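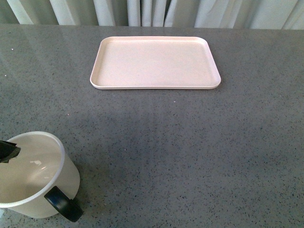

4.2 Mug to tray, with the head camera doing the work

Figure 3. View from the head of the arm at the start of a mug-to-tray trial. Black fingertip at the rim of the mug, handle toward the lower right, empty tray farther back on the counter.

So this is the task I ended up caring about most, even though I'd planned it as a warm-up for the drawer tests in 4.3. The arm picks up a mug and sets it down on a tray, and we run it once with the Hiltine fingers and once with the Skavness ones. Same arm, same controller, same camera mount. I ran 80 trials with each pair and Yannick Perrin scored them from the recordings without being told which fingers were on (he says he could guess, and I believe him, but we kept the scores as they were).

Look at how little of the gripper the camera gets in Figure 3. One dark tip poking in from the left, and that's your lot! I had worried that this would sink the whole comparison, as the Leclerc controller was tuned on views where both fingers show up. It did hurt the first approach. The arm would hover at the rim, back off, and come in again, sometimes three or four times over. I left those retries in the timing numbers and capped each trial at 60 seconds.

The counter gave me more grief than the mug did. It's speckled gray stone with a bit of a gloss, and the pale streaks of reflection toward the back move whenever the camera moves. The depth estimate hated that. The pink tray was fine, with its raised rim and a color well away from the gray, so placing was the easy half of the job and grasping was where the two grippers came apart.

With the Hiltine fingers, 9 trials failed outright, nearly all of them because the tip landed on top of the rim and pushed the mug sideways. The Skavness fingers are thinner and slid inside more often, but they also let the mug swing once it was up, and I counted a swing as a failure only if the mug missed the tray. Yannick wanted a stricter rule. We tried his version on the same recordings and the ranking stayed put, although the gap got smaller (both versions are in the appendix).

One thing I'd do differently: we never varied the handle on purpose. I set the mug down by hand before each run and clearly have a habit, because when I went back through the 3,560 stills we saved, the handle points toward the camera's right side far more than it should by chance. That probably flatters whichever gripper likes a clear left rim. The Drokonora scripts can randomize the starting pose, and for the December runs I used them, so the numbers in 4.4 don't have this problem.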